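Thread by the author, a Saturday in October, 08:40

Right, I've been threatening to do this for weeks so let's go. A thread about moving to a smaller flat and getting rid of half my kitchen. Long one, put the kettle on.

Background: I've left a two-bed with a proper larder for a one-bed in Pletside with a kitchen you could cross in a single stride. Lovely light, lovely neighbours, no cupboards to speak of. I signed for it anyway because the bedroom looks out on a pear tree and I'm weak.

Plates, bottles, bits of fruit in two of them, you know the sort of thing.
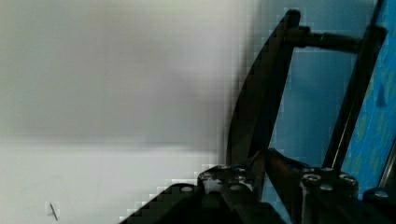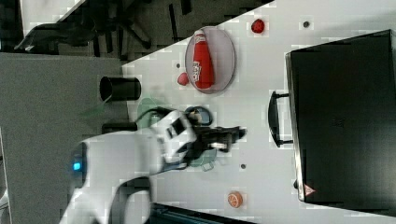
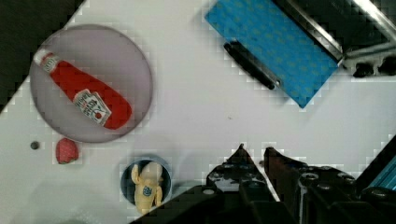 So the first job was working out what I cook, as opposed to what I think I cook. I wrote down every dinner for a month. Reader, it was pasta. Pasta, eggs, soup, a curry on Sundays if I'd been good, and then pasta again with the soup on top (don't knock it).

I owned a fish kettle. I've never poached a whole fish in my life! I had it from a charity shop in my twenties, when I thought I was going to be the kind of person who has people round for salmon.

It went on the giveaway group and was gone before lunch. Very nice woman, came on a bike, rode off with it strapped to her back like a tortoise.

Pans next. I had a whole drawer of them and kept 4. Big one, small one, frying pan, and the heavy casserole which weighs more than the dog and which you'll have to bury with me.

The casserole is a Samel, by the way, since someone always asks. Second-hand, chipped on one handle, older than my marriage was. I don't think they do that colour any more.

Then mugs. Oh, mugs. I'm not ready to talk about mugs. There was a box labelled MUGS (MAYBE) that has come with me and is currently under the bed.

Shelving! The kitchen had one shelf, put up by somebody with no spirit level and possibly no eyes. I had my heart set on the Koltent rail system, where you hook everything along the wall. Gorgeous. Priced it up for the long wall and it came to 1550 quid. For hooks.

Had a little sit down. Then went and bought a scaffold board from the builders' yard, sanded it on the landing (sorry, downstairs) and put it up on plain black brackets. It's straight! I checked it with a marble and everything.

Tip for anyone doing the same: sand OUTSIDE. I was finding dust in my porridge for days. Also the wall behind my cooker is apparently made of old biscuits, so buy the good plugs, the ones that spread out behind the plaster. I did the first bracket twice.

The board is 61 cm longer than it needed to be as I measured from the wrong end of the window. I've decided it's for the radio.

Jars. I know everyone on here is mad for matching jars, and I did look. But I've got a cupboard's worth of old coffee jars and they all have the same red lids, so that's my look now. Masking tape and a marker pen for the labels. The lentils have been mislabelled already.

Spices I was brutal with. Tipped the lot out and sniffed them one by one. The paprika smelled of a cardboard box. The cloves had moved house with me more times than my sister has. Cumin, chilli, turmeric, cinnamon, smoked paprika (new), bay. Anything else I'll buy when I need it, and I probably won't.

The one new thing I let myself have is a Yagi folding trolley. It goes beside the cooker when I'm chopping and behind the door when I'm not. One wheel squeaks. I've tried oil, I've tried swearing. If you have one and yours doesn't squeak, please tell me what you did.

What I miss: the big table. Can't pretend otherwise. I've got a drop-leaf thing that seats 2, or three if somebody's happy with a corner and the draught. Christmas will be a challenge. I'm thinking trays on laps and a film.

What I don't miss: cleaning the top of the old cupboards. There are no tops here!! It's a shelf, you wipe it, you're done, you go and look at the pear tree.

Someone's just asked about baking tins. They live in the oven. Yes, I've already turned it on and forgotten they were in there. Yes, one had a silicone mould in it. We had the windows open till bedtime.

Okay, the shop's open and I need more wall plugs. Will do the bathroom next week if I can face it, there's an airing cupboard in there that deserves a thread of its own. Send me your squeaky wheel cures.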